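Can a Robot Plug In My Phone Charger Yet? Project report, Intro to Automation, spring term
Lenni Riihimäki

Why I picked this

My original topic was going to be warehouse robots, and I dropped it after a week because everybody in my section was doing warehouse robots. What I really wanted to know was much smaller. There are jobs at home I put off for months (the cables behind the TV, mostly), and there are almost the same jobs on the benches at Koivisto, the repair shop where I work weekends. Somebody has to plug things in, unplug them, coil the cords and put the boards back where they belong. Could a machine do that part now? Not in ten years – now, this April, with the kind of equipment a school like ours can get time on.

So that's my question, and I tried to stay with it. I got access to the two-arm setup at Jarngate, and I spent more Tuesday evenings there than I want to add up.

What counts as a chore

I had to decide this early or the whole report would've been mush. For me a chore counts as done if I wouldn't have to go back and fix it. A plug that's halfway in the socket isn't done. A cord that's been pushed into a pile is definitely not done, even if the table looks better from across the room! My sister says that by this rule half of what I do at home isn't a chore either, and okay, fair.

I split the work into four tasks:

1. Pick up one thing and set it down in a marked spot.
2. Press a button on purpose, and only that button.
3. Put a plug into a power strip.
4. Separate two cords that are tangled together.

The first two are what I'd call easy for a person. The third one you learn as a kid. The fourth one makes me swear.

How I ran it

The arms were driven by a program called Itero, which learns from examples. You steer the arms through the task yourself, over and over, and it tries to copy you. I recorded 570 examples across the four tasks. The first bunch were terrible because I was terrible. Steering two grippers at once feels like trying to tie your shoes with salad tongs, and I'm sure the program picked up some of my bad habits (there's a little wiggle I do before I close the gripper, and by the third week it was doing the wiggle too).

After training I ran 37 scored tries per task, with the same few things put out in different positions. I wanted more, but lab time ran out. I didn't let myself help, except to stop an arm if it was about to yank something off the table.

Everything went on a brown mat, with one gripper coming in from each side. I used a white power strip with its own cord, a pink wall charger with a long thin cable, a little green circuit board like the ones we handle at the shop, and a gray switch box with a black ON button and a red OFF button. For task four the charger cable gets mixed up with the power strip's cord, and honest to goodness that's how it looks behind my TV.

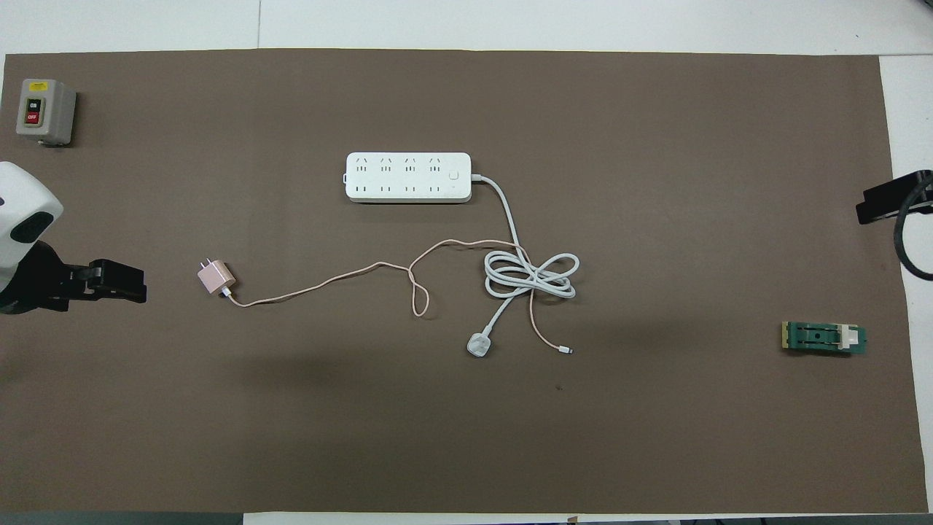

What happened, task by task

Task 1, picking up and setting down. Good! This was the one that made me think I'd get a happy report out of this. The charger went fine almost every time. The circuit board was harder, since it lies so flat and the fingers have to come in really low. A few times the gripper closed over the top of it and carried a big handful of air across to the marked spot, very carefully, and set the air down.

Task 2, the switch box. Also pretty good, with one thing I didn't expect. Pressing ON worked well, but when the box was moved to a new corner the arm would sometimes drift and land between the two buttons. I'd want that fixed before I let it near anything with a blade. I think I just didn't record enough examples with the box in odd places, so I'm putting this one on me.

Task 3, the plug. Here it got rough. The arm could find the plug and it could find the strip, but getting the prongs lined up with the slots is a whole different job. When I do it I feel around a bit, I push, it doesn't go, I turn my wrist a hair and it goes. The arm didn't have any sense of touch that I could use, so it pushed and kept pushing, and the strip slid across the mat. Using the second arm to hold the strip down helped a lot. I got 2 full insertions out of 37 tries, and both came after I started doing that.

Task 4, the cords. Zero. I'm including it anyway because I learned the most from it. Every time the arm lifted one cord, the other came up with it, and then the pile was a new pile that it had never seen before. A person looks at a tangle and sort of follows one cord with their eyes to find out where it goes. As far as I can tell the program never did that. It grabbed whatever was highest.

What it costs in time

I kept a log because my instructor asked for it, and the total came to 1403 minutes of arm time, counting recording and scored tries and not counting setup. I could've tidied every drawer in my apartment in that time. To be fair, I'd have to tidy them again next month, and the training (in theory) you only do once. But I wouldn't bet on it carrying over to a different table with a different strip. I wanted to test that on the second bench, the Dramgate one, and never got a slot.

So, can they do it yet?

At home, no. I wouldn't want one behind my TV, and I'm saying that as somebody who badly wants one behind my TV.

On a shop bench I'd say partly. If I could count on the board always being in the same area, and somebody else dealt with the cords, I could see an arm like this sorting boards all afternoon while I do the soldering. Pressing test buttons too, once the drifting is sorted out. My boss at Koivisto read a draft of this and only asked whether it could sweep.

If I did it again

I'd drop task 1 early and spend the time on plugs. I'd hold the strip still from day one – clamp it, tape it, whatever. I'd try a stiffer cord first and work up to the thin charger cable, because the thin one moves if you so much as bump it. And I'd get a friend to record half the examples, so that the program doesn't end up with my wiggle.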